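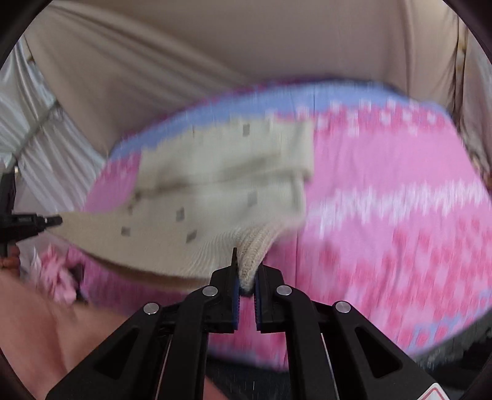
Figure 1. Two hand-held grippers stretching a cream knit garment over a fabric-covered surface, from the camera on one of the tools.

Robot Learning from Demonstration
Handout 4: Gathering examples for cloth tasks
Revised Mar 29, 2024

Read this before your first recording session. It covers what an episode is, how to record one, and what to throw out. The training side comes in Handout 5.

1. What we are collecting

An episode is one attempt at one task, from the first reach to the final release. It holds the video from the camera on the tool, the opening of the jaws over time, and the path of the tool through space. The policy will be trained on these and nothing else. If something matters for the task and none of the three streams picks it up, the policy can't learn it.

The class set is called Zerouali. It stood at 77 usable episodes at the end of December. The goal for this term is 2000, pooled over all groups. Session plans and logs go in the Drodandale folder on the course drive.

2. Why cloth

A rigid block has a position and an orientation, and six numbers will do. A sweater has no short description like that. It folds over itself and hides its own edges, and two sweaters laid down the same way will still look different to the camera. Ribbed knit also stretches, so the place you grip moves while you pull.

Look at the fold held between the blue pads in Figure 1. The ribs draw together toward the pads and fan out next to them. Those lines are useful, as they give the network some sign of which way the material is being pulled. A plain, smooth fabric gives much less to go on.

3. Two-handed work

Most of the cloth tasks need both tools. Each tool is a separate stream with its own clock, and the streams are matched afterward by the Plusteck sync script. Start both recorders before you touch the garment. Clap the jaws of each tool shut twice at the start so the script has something to match on.

From one tool's camera you will often see only the front part of the other tool. This is normal and you do not need to correct for it. Do keep your own jaws in view at all times. The relation between jaw tips and fabric is the main thing the policy reads from the picture.

4. Recording an episode

Lay out the garment in a new starting position. Do not smooth it first unless the task sheet says so.
Start both recorders and do the double clap.
Reach, close, and wait a moment before you lift or pull.
Move at a speed you could keep up for the whole session.
Open the jaws fully at the end and back away before you stop recording.
Write the episode number, the garment and the task in the log.

Record 10 episodes, then change something: the garment, the surface under it, the side you start from. Patterned backgrounds are welcome. A policy that has only seen pale knit on a plain gray table tends to fail on anything else, and we saw this with the Zostitz baseline last year.

5. Motion blur

Because the camera rides on the tool, the tool stays fairly sharp while everything behind it can smear. Figure 1 has this: the near gripper is clear and much of the knit is streaked up and down. A few blurred frames in an episode are fine, and we keep them. The running policy will get blurred frames too. If the fabric is blurred from start to finish, you are moving too fast and the episode should be done again.

6. What to throw out

Mark an episode as bad, with a reason, if one of the recorders dropped out, if you put a bare hand on the garment partway through, or if the tool path has a jump in it. Do not delete the files.

A missed grasp is a different case. If you missed, noticed, and tried again, keep the episode and tag it "retry" – these are some of the more useful examples we have, and the set is short of them. If you missed and gave up, mark it bad.

7. For next week

Each group turns in its first session log and 2 paragraphs on the following. Pick one of your retry episodes. At what point could you tell from the video alone that the grasp had missed? Was the jaw opening signal any earlier? Give the frame numbers.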